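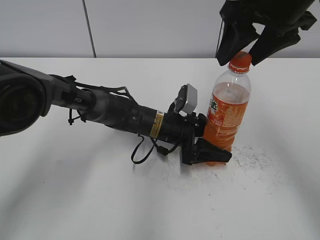 White table, bottle of orange drink.

March, morning. Onion skin bath, second attempt.

I continue with the yarn from Hjaltested. The first skein came out too brown and A-yeong did not like it for the Costance order, and I agree with her. The customer has asked for a clear orange, the kind one gets from madder over a weak yellow, but our madder is nearly finished and the new sack is still on its way. So we try with onion skins only, and with a cleaner pot.

The pot first. I scrubbed the big steel one two times and boiled it with washing soda. There was still a grey line at the old water level, and I believe this line is the reason for our brown. Asger used the same pot for the iron bath before Christmas. From now on the iron pot should have its own mark on the handle, I will paint it today if I find the paint.

Yarn: 2 skeins, washed yesterday, no soap left in them as far as I can feel with my hands. Mordanted with alum, the same recipe as before. They stayed overnight in the alum water with a plate on top, and one end of the outer skein had come up above the surface. I pushed it down again in the morning. Let us see if it makes a pale place. Tove says it will not, but she said this also about the blanket yarn.

Skins: 80 grams dry, mostly yellow onions. I picked away the red ones, which took longer than I had planned. Soaked in cold water first, then warmed slowly. I started the heating at 9.15 and the thermometer showed 67 degrees at 10.05. I kept it there and did not let it boil. When I boiled the skins last time the bath smelled like soup and the colour went dull. I do not know if these two things are connected, but I write down both.

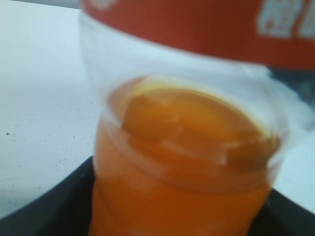
Judging the strength of a bath by eye is still my weak point. I look into the pot, I see a strong dark orange, and I think it is enough, and then the yarn comes out like weak tea. The pot is deep, and the eye adds all the liquid together. One can see something like it in a clear cup filled with orange: the flat layer at the top is a little lighter and more yellow than the body under it. The pot has steel walls, so one looks only from above and never from the side. Kátia takes a spoon of the bath and holds it over a white plate, and she compares with the spoon from the day before, which she keeps in a small jar with a lid. I did it her way today. In the spoon my bath was yellow with only a little orange in it. I added the skins I had left in the paper bag and waited forty minutes more.

I have strained the skins out through the old curtain cloth. Please do not use the blue cloth for this, it lets small pieces through and they stick in the yarn and make dots.

Yarn went in wet, at 11.20. I turned it gently every ten minutes, or I tried to. The telephone rang one time and it was Troels about the delivery from Skustavcombe, so one interval was more like twenty. He says the grey fleece is ready but it has more vegetable matter than last year and he can lower the price a little. I said we would look at one bag before we decide. Tove, can you call him back? He prefers after four.

After one hour the colour was a warm yellow orange. I would say already better than the first skein, without the brown shadow. I turned off the heat and left everything in the pot to cool.

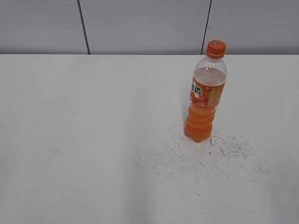 Cooling is the part where I want to be more patient. With the first skein I took the yarn out after thirty minutes, and rinsed it in cold water from the tap, and it felted a little where I had held it. This time it stays until the evening. Then squeeze, hang on the wooden rack away from the window, and rinse only tomorrow when it is dry.

Things to decide:

The light test. I will cut a short piece from each skein, cover half of it with card and put it in the south window. Onion is known to fade, and the customer in Costance wants to use the yarn for a cushion, not for something which lies in a cupboard. If it fades too quickly we have to tell them and wait for the madder.

The name on the label. The old stock number for this shade was Birlow 2884, and it was madder. I do not think we should use the same number for onion, even if the colour is close. A-yeong suggests to add a letter O behind it. I find this easy to confuse with a zero. Perhaps N.

The used skins are in the bucket by the door. Asger wants them for his garden, so do not throw them out.

18.40. Yarn taken out and hanging. The end which had floated in the alum is paler, on a length like my hand. I have tied a white thread around it.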